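Stoffservietten selber nähen — mit Briefecken, die wirklich spitz werden

Letzten August stand ich vor einem Stapel Stoffreste und hatte die Nase voll von Papierservietten. Seitdem nähe ich Servietten wie andere Leute Socken stricken, und weil ich ständig nach den Ecken gefragt werde, schreibe ich jetzt mal alles auf.

Ihr braucht:
Baumwollstoff, nicht zu dick (Popeline oder ein ausrangiertes Bettlaken)
passendes Garn
Bügeleisen, Lineal, Stecknadeln
einen Stift, der sich wieder auswaschen lässt
eine kleine Schere für die Ecken

Zum Stoff: Ich habe am Anfang den Fehler gemacht, einen festen Dekostoff zu nehmen. Sah toll aus, nahm aber kein Tröpfchen auf. Webware aus reiner Baumwolle ist viel dankbarer, und für Kinder darf es ruhig etwas Buntes sein! Bitte vor dem Zuschneiden einmal waschen, und zwar so heiß, wie ihr die Servietten später auch waschen wollt. Mein erster Satz ist danach eingelaufen und war hinterher richtig schief.

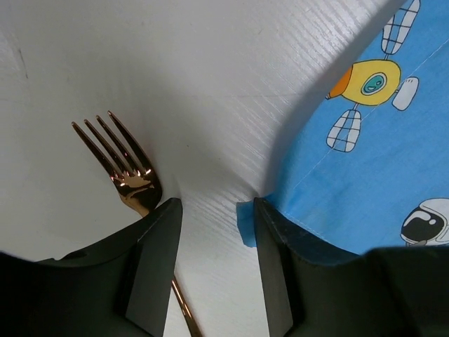
Blauer Weltraumstoff neben einer Gabel in Roségold

Schritt eins: zuschneiden
Ich schneide Quadrate von 30 cm zu, das ist eine handliche Größe für den Frühstückstisch. Für ein großes Abendessen dürfen sie gern größer sein, da bin ich nicht dogmatisch. Wichtig ist der Fadenlauf. Zieht notfalls einen einzelnen Faden heraus und schneidet an der entstandenen Linie entlang, das dauert ein bisschen, aber dann liegt die Serviette später auch flach.

Schritt zwei: bügeln
Alle vier Kanten erst 1 cm nach links umbügeln, dann noch einmal 1 cm. Danach alles wieder aufklappen. Ja, wirklich, wieder auf — die Bügelfalten sind eure Hilfslinien für die Ecke.

Schritt drei: die Briefecke
Ihr seht jetzt an jeder Ecke ein kleines Gitter aus Falten. Legt die Ecke rechts auf rechts diagonal zusammen, sodass die beiden Schnittkanten genau aufeinanderliegen. Von dem Punkt, an dem die inneren Bügelfalten auf den Bruch treffen, zeichnet ihr eine Linie im rechten Winkel zum Bruch, und zwar bis zur äußeren Bügelfalte. Auf dieser Linie nähen, Anfang und Ende verriegeln, den Rest bis auf ein paar Millimeter abschneiden. Nahtzugabe auseinanderdrücken, Ecke wenden, mit einem Essstäbchen vorsichtig ausformen. Den Trick mit dem Stäbchen habe ich von Yevhen Hladun aus unserem Nähtreff, ich hatte vorher immer die Scherenspitze genommen und mir prompt ein Loch gebohrt.

Schritt vier: absteppen
Den Saum wieder einschlagen, feststecken und rundherum knappkantig absteppen. An den Ecken die Nadel im Stoff lassen, Füßchen hoch, drehen, weiter. Fertig!

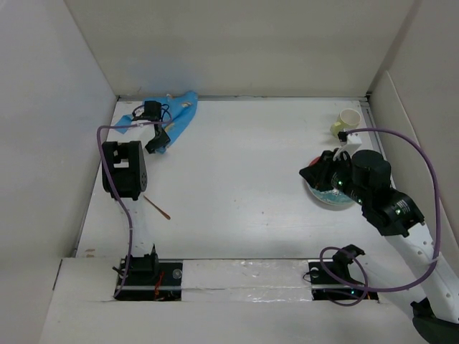 Kann ich die Ecken auch ohne Briefecke nähen?
Klar geht das, ihr schlagt dann einfach erst zwei gegenüberliegende Seiten ein und danach die anderen beiden. Die Ecken werden dabei etwas dicker, und manche Maschinen mögen den Anfang nicht so gern. Ein Stück Küchenpapier unter dem Stoff hilft beim Transport, das reißt ihr hinterher wieder ab.

Noch was zur Pflege: Tomatensoße bitte gleich kalt ausspülen, bevor sie in die Wäsche kommt. Ich bügle meine Servietten nur, wenn Besuch kommt, sonst ziehe ich sie feucht in Form und lege sie gestapelt in die Schublade. Wer mag, näht noch ein Bändchen als Aufhänger mit in den Saum, das macht ihr am besten vor dem Feststecken in Schritt vier.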